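Castden arrive enfin sur Switch, et en boîte s'il vous plaît !

Publié le 9/10/19

Bon, je l'attendais, celle-là. Le studio Pellivberg vient de confirmer que Castden, son jeu d'enquête sorti sur PC en avril, aura droit à une version Switch. Je l'ai fini deux fois cet été (et demi, si je compte la partie abandonnée dans le train), alors vous imaginez ma tête en lisant le communiqué ce matin.

Côté contenu, on récupère les 11 chapitres d'origine plus 3 épisodes inédits, qui se passent tous dans le port de Troncoso. Si vous avez joué, vous savez que le port était l'endroit le plus frustrant du jeu : on voyait les docks, on entendait les mouettes, et impossible d'y mettre un pied. Je râlais déjà à l'époque sur le forum, je suis donc ravi. Les textes français seront là dès le premier jour, les voix restent en anglais.
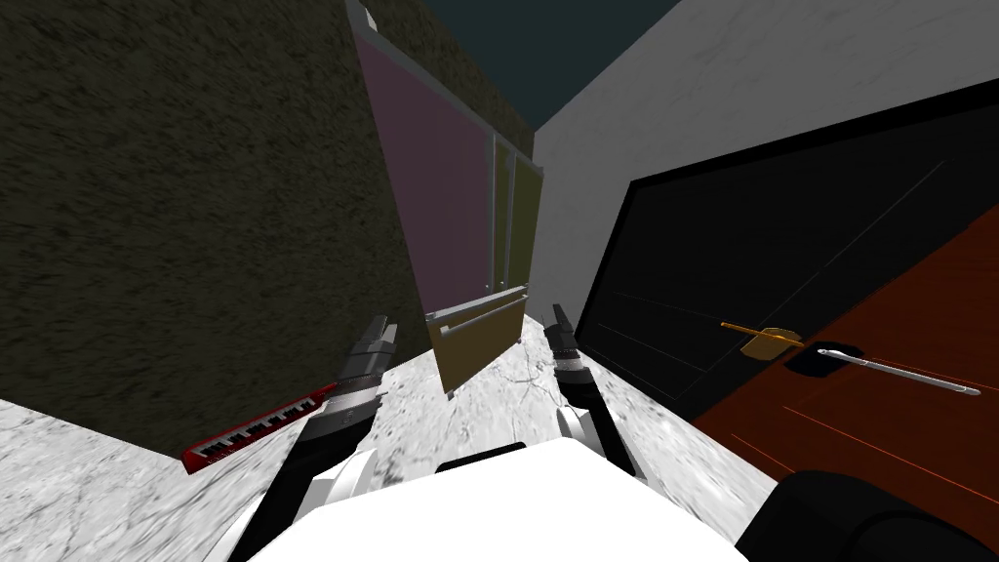
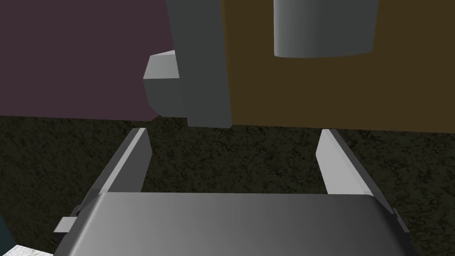

Deux éditions au programme

L'éditeur Rulero s'occupe de la version boîte, avec une édition simple et une édition collector à 50 euros. Dans la seconde, il y a un carnet d'enquête, la carte de la ville et la bande originale sur CD, 17 morceaux en tout. Je n'ai plus de lecteur CD chez moi depuis des années et je vais quand même la prendre, on ne se refait pas. Le prix de l'édition simple n'a pas été donné, et le téléchargement arrivera le même jour que la boîte.

Et sur PC ?

Les nouveaux épisodes y seront vendus à part, un peu plus tard. Pellivberg promet que les sauvegardes actuelles seront compatibles, mais ne dit rien d'un transfert vers la console, ce qui m'embête un peu : refaire le chapitre du tribunal une troisième fois, bof... Pour la date, il faut se contenter d'un « cet hiver ». J'ai envoyé un mail au studio pour la question des sauvegardes et je mettrai l'article à jour dès que j'ai une réponse. En attendant, dites-moi en commentaire si vous craquez pour le collector !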